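Cernberg Lost Property Desk: progress report to the Siner Fund, second quarter

Prepared by Iqra Sandhu, desk coordinator

You asked for something shorter than last time, and with fewer appendices. I have managed the second.

The desk has now been open for two full quarters in the old ticket office on Rattanakul Street, four afternoons a week and Sunday mornings. The grant pays for my hours, the rent, the shelving and the Jarnex software, which I will come to. Before we opened, a thing found in Cernberg could be handed in at the police station, the library, the bus depot, the swimming baths or whichever pub was nearest, and its owner had to guess which. They can now guess us. The depot still keeps its own umbrellas, for reasons it has put in writing twice and which I still don't follow.

Items received

We logged more than 900 items in the quarter. Single gloves lead by a distance, followed by keys, spectacles and water bottles. We have a trombone mouthpiece, a framed certificate for fifty-metre breaststroke, and an urn which proved, after a tense morning, to contain birdseed. The certificate has a name on it. The name's owner has been telephoned and says he doesn't want it back.

Items returned

Phones and wallets go home quickly, usually within two days. Keys do badly. People change the lock and then feel foolish about coming in, and a key with no label could belong to any door in the county. We tried hanging the unclaimed ones in the window on hooks. Passers-by took it for a locksmith's and I have cut short several conversations about mortice locks. The hooks have come down.

The best return of the quarter was a wedding ring found in the gravel at the bandstand. The owner had reported it lost in the sea, on holiday, and had been paid out on that basis. She is now in correspondence with her insurer. We count it as a return.

Jarnex

The register went live in the third week, which was later than the second week promised and a good deal earlier than I expected. Staff enter the item, where it was found and a short description, and the public can search from home. The search is literal. Someone who has lost a "brolly" will not be shown an umbrella, and someone who has lost a "scarf, sort of greeny" will be shown nothing at all. The supplier has sent us a list of 46 approved colours. Taupe is on it. Green appears once.

I have asked for a fix and been given a ticket number. Meanwhile we search on people's behalf over the telephone, which they prefer anyway, as it lets them tell us about the day they lost it.

Toiletries and perishables

Your last letter asked for a written policy on things that can't sensibly be kept for the full ninety days. It is now in force. Food goes the same afternoon. Medicines go to the pharmacy on the corner. Opened toiletries are kept for a fortnight and then thrown away, and unopened ones go to the shelter if the finder doesn't want them.
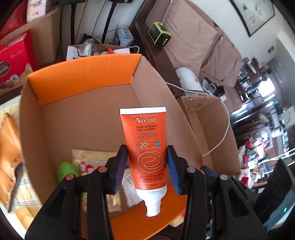
Descriptions have been our weak spot, and the September audit was frank about it. The auditor pulled 20 entries at random and could match barely half of them to an object on the shelf. "Tube, orange" was one of the entries she read aloud. The rule now is to copy down what the thing says on itself before adding any opinion. An orange-red tube marked Avène, 30 SPF, High protection, goes in as exactly that, and a caller who has lost theirs can give us the number and the name and be believed. Where the print has worn away we write "worn" and leave it there. Guesswork is how we came to have a "possible flute" on the register for a month. It was a bicycle pump.

Money

We are slightly under on rent and slightly over on string, labels and boxes. The hooks were bought from the sundries line and I take full responsibility for the hooks. A revised sheet has gone to your finance office.

Next quarter

I should like to open until seven on one evening a week, to catch people who work. I should also like to reach an understanding with the bus depot. The first needs your approval and a small amount of money. The second may be beyond the resources of the fund.

The shelving will be full before the next report unless the glove owners of Cernberg rally. I would be glad of a decision on a second bay, even a narrow one.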